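Pletville 工作台与收纳互助区 > 台面、垫层、托盘

白色台面加棕色垫层，浅金属托盘放小件：垫层选材、托盘打滑、小件不好拣

Reto Zürcher
发表于 26/02/2026　浏览 3467

先说配置。台面是白色的，表面平，擦拭容易，缺点是反光，而且很容易留划痕。所以在上面铺了一大张棕色的垫层，哑光，表面颜色略有斑驳，从后沿一直铺到接近前沿，两侧各留一条白边没有盖住。垫层是接手这张台子的时候就有的，前任没有留下任何采购记录，我问过一圈，有人说是厚牛皮纸，有人说是薄纸板，也有人说是某种压制板。没有固定，直接摊在台面上。

垫层上右半边放一只浅的金属托盘，银灰色，周边有翻起的边，盘底有几道很浅的纵向筋条。托盘用来临时放拆下来的小件，左半边放正在处理的东西。这个分区用了11周，总体可以，没有打算改。

问题集中在下面几处。

第一，托盘会移位。拿盘边的时候，如果受力不在中间，托盘会绕着另一头转一个角度，放下以后就是斜的。斜放本身不影响使用，但是我希望每次回来的位置大致一样。有时候动的是托盘，有时候是托盘带着垫层一起在台面上滑，两种情况混在一起，不好判断该处理哪个接触面。

第二，小件拣不起来。盘里常放的是一些黑色的小圆件，硬币或小盖子那么大。它贴着盘底的时候，从上方夹取没有着力点，只能先推到盘边再翻起来。

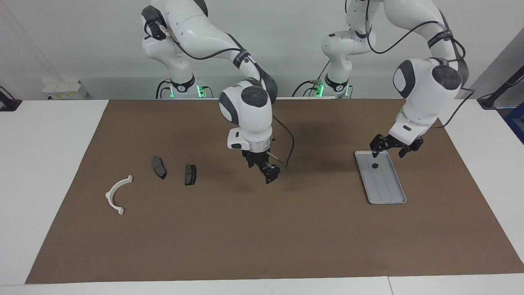

第三，垫层的寿命。现在托盘经常停留的区域，手摸上去比别处光滑一些。我不确定这是纤维被压实了，还是沾了油。如果要换，想一次换对，所以需要先弄清楚现在这张是什么材料，再决定是沿用还是换别的。

限制条件如下：

台面不能打孔，也不能用会留胶的双面胶。
托盘必须能整个拿走，不能固定死。
垫层颜色最好保持棕色或接近的中间色，不要黑色，否则黑色小件掉在上面找不到。
橡胶垫试过一种，气味大，而且在白色台面上留了印子，不考虑同类产品。

另外托盘长边39厘米，垫层比它大得多，裁新垫层的时候尺寸不是问题。

请有类似台面的人给点意见，最好说明自己用的是什么材料、用在什么工况。

Gion Hofstetter
3位用户认为有帮助

三个问题分开处理，先材料，后打滑，最后拣取。

一、判断垫层材料

不需要送检，从不显眼的角上裁一小条就够了。

先看断口。单层纸的断口是均匀的纤维，撕开后边缘起毛。灰板纸和牛皮纸板的断口能看到分层，用指甲可以从角上把表层剥开。瓦楞结构一眼就能看出来，不用多说。密度纤维板一类的压制板不能用手撕，掰断后断口呈颗粒状或短纤维状。

再做弯折。把小条沿两个互相垂直的方向各弯一次，纸和纸板有纹理方向，顺纹容易弯，逆纹阻力明显大。压制板两个方向差别很小，弯到一定程度直接断。

最后滴一滴水，等几分钟。未经处理的纸很快变深并起鼓。有涂层或上过蜡的纸，水珠会停在表面。这一步同时可以回答你第三个问题：在光滑的区域和正常的区域各滴一滴，如果正常区吸水而光滑区不吸，基本可以认定是沾了油；如果两处都吸，只是速度略有差别，那就是压实。

压实的区域不用处理，把垫层前后掉个头就能继续用。沾油的区域建议直接换，油会继续往外扩散，也会转移到零件上。

二、打滑

先分清是哪个面在滑。方法很简单：在垫层边缘对应的白色台面上用铅笔轻轻画一道短线，两侧白边上各画一道。垫层和台面之间的位移就可以直接读出来。用一天，看线有没有错开。铅笔印用湿布能擦掉，不过请先在角落试。

如果错开，说明垫层在台面上滑。纸和光滑台面之间的摩擦系数本来就不高，纸背面落灰以后更低。处理顺序是：

把垫层掀起来，台面和垫层背面都除尘。这一步经常就够了。
垫层卷曲的，反卷后压平一晚。卷曲的垫层真正接触台面的面积很小。
还不行，在垫层前后两条边上用低粘度的美纹纸胶带固定。注意是低粘度，而且要定期更换，胶带在台面上留得越久越难揭干净。普通透明胶带不要用。

如果没有错开，说明滑的是托盘。金属盘底如果带筋条，要看筋条是向上凸还是向下凸。从盘内看到的浅筋，有可能从盘底看是凹槽，也有可能是凸棱。凸棱朝下的托盘只有几条线接触垫层，沿筋条方向推比较容易，横着推阻力稍大，时间长了会在垫层上压出几道平行的痕迹。你把托盘翻过来看一下就知道了。

对托盘打滑，我的做法是在盘底四角贴薄的硅胶片，厚度2毫米，不用更厚的。太厚的话托盘会架高，盘底受压时会有弹跳感。硅胶片贴在托盘上，不贴在垫层或台面上，符合你不留胶的要求。粘贴前盘底用异丙醇擦一遍，等完全挥发再贴。硅胶本身很难粘，要买背胶已经做好的，自己另外涂胶基本都会掉。

三、位置重复

托盘斜放是旋转误差，平移反而容易看出来。要控制旋转，需要两个相距较远的参照点，一个点没有用。在垫层上沿托盘的轮廓画两个对角的直角标记就可以，不需要画整圈。画整圈的问题是托盘稍微偏一点就盖住线，看不出偏了多少；直角标记画在轮廓外侧，留一点间隙，偏移可以直接目测。

如果你就是习惯斜放，那就按斜的画标记，没有必要摆正。托盘与台沿平行只是好看。

四、小件拣取

扁的小圆件贴在平底上，侧面能夹的高度就是它自身的厚度，从上方下去，夹持面的前端又要留一点余量以免碰到盘底，剩下的有效高度更小。有几种办法：

在盘底铺一层有弹性的薄衬，例如闭孔泡棉。夹的时候前端可以压进衬里，等于把有效高度补回来。衬的颜色选浅灰或米色，和黑色小件有反差。
利用筋条。小件如果跨在两道筋上，下面有空隙，从筋条之间进去会好夹一些。不过很浅的筋作用有限，不能指望。
换放置位置。不要让小件停在靠盘边的位置。靠边的时候，翻起的边会占掉一侧的空间，只能从单侧进入。最好的位置是盘的中段，四周都留空。

第一种最稳。衬裁得比盘底内尺寸略小，四周留出缝，方便取出清洁。不要粘。

Benjie Sebastian
1位用户认为有帮助

换毛毡。我用的灰色毛毡，不滑，也不响。托盘放上去很稳。

棕色的也有卖。

Gion Hofstetter 回复 Benjie Sebastian：
毛毡会掉纤维，也会藏细小的金属屑，金属屑再转移到台面上一样划。他这个工况要看拆的是什么。如果有切屑或者焊渣，我不建议毛毡。如果都是干净件，可以。

Benjie Sebastian 回复 Gion Hofstetter：
我的都是干净件，没注意过这个。

Elfriede Hämmerli
2位用户认为有帮助

基本同意 Gion 的步骤，有两处不同意见，另外补充垫层的更换。

关于硅胶片。贴四角的前提是托盘底面平整。冲压成型的浅托盘经常有轻微扭曲，放在平面上用手指按对角会晃。这种托盘贴四片等厚的硅胶片，仍然是三点接触，第四片悬着，推的时候还是会绕一个点转。先做按压检查：把托盘放在白色台面没有垫层的地方，依次按四个角。会晃的话，先矫正托盘，或者改贴三片，两片在一端的两角，一片在另一端的中间。三点支撑不会晃，代价是单片那一端按角的时候容易翘，不要在那两个角上施力。

关于盘底衬。闭孔泡棉可以用，但不要选太软的。太软的衬，小件会陷进去，有效高度没有增加，等于白铺。判断方法是把小件放上去，轻轻一按再松手，它应该立即回到表面。另外有些泡棉会带静电，如果小件旁边还要放电子元件，应选防静电的型号，颜色通常是粉色或黑色，黑色在这里不合适。

关于垫层材料的选择，下面是我用过的几种，只讲优缺点，不排名。

厚牛皮纸。便宜，哑光，颜色合适，脏了就换。缺点是怕水，边缘容易翘，单层抗穿刺差。适合拆装频繁、会弄脏的台面。成卷的纸裁下来要先反卷，否则前沿会一直翘着，袖口会带到。

灰板纸或牛皮纸板。比纸平整，自重大一点，本身就不容易滑。缺点是湿度变化时会整体翘曲，尤其是只有单面带覆层的。买双面结构一致的。

硬质纤维板。平，耐压，托盘压不出痕迹。缺点是边缘硬，放在白色台面上，板底如果夹了砂粒，移动一次就是一道划痕。使用时板底要垫一层薄纸。还有，它光面和网纹面的摩擦差别很大，托盘应放在哪一面要先试。

软木。摩擦好，颜色也接近棕色。缺点是掉渣，渣的颜色和垫层一样，很难发现，会混进小件里。有密封层的软木掉渣少，但密封层又变滑了。

按你写的条件，如果验出来现在的是纸或纸板，我会沿用同样的材料，不会改。你的垫层用到现在，问题只在托盘停留的区域，说明选材没有大错。换的时候多裁一张备用，平放保存，不要卷。

尺寸上，两侧留白边是合理的，不要为了美观铺满。白边可以当作对位基准，也方便掀起垫层除尘。前沿也不要伸出台面，伸出去的部分会被身体压弯，整张跟着移动。

清洁周期：纸类垫层不要用湿布擦，用软毛刷往一个方向扫，扫完把垫层掀起来清台面。掀的时候先把托盘拿走，再从后沿掀，让碎屑落在垫层上，不要落到台面上。我这边从去年December……更正，去年12月开始按这个顺序做，台面没有新增划痕。

Reto Zürcher 回复：

按两位的方法做了一遍，结果如下。

铅笔线：有错开，量很小，主要是左侧。除尘以后没有再错开，暂时不贴胶带。

托盘按压检查：有轻微的晃动，对角方向。所以准备按 Elfriede 的三点方式贴。硅胶片已经在 Baltgate 下单，还没有到。

滴水：光滑区和正常区都吸水，光滑区慢一些。按 Gion 的判断是压实，先把垫层掉头用。

材料：裁下来的小条还没有做弯折，角上那块太小，弯不出方向差别，要重新裁一条长的。

盘底衬手边有两种硬度，先试偏硬的一种。直角标记用铅笔画了，按斜放的角度画的。

还有一个问题：掉头以后，原来的光滑区到了左半边，正好是处理区。那里会不会更容易让零件滑走？

Elfriede Hämmerli 回复 Reto Zürcher：
会略滑一点。圆柱形的零件要注意，扁平件影响不大。介意的话，不要掉头，翻面。前提是背面没有覆层，你滴水的时候顺便把背面也试一下。

Reto Zürcher 回复 Elfriede Hämmerli：
背面也吸水。改为翻面，铅笔标记重画。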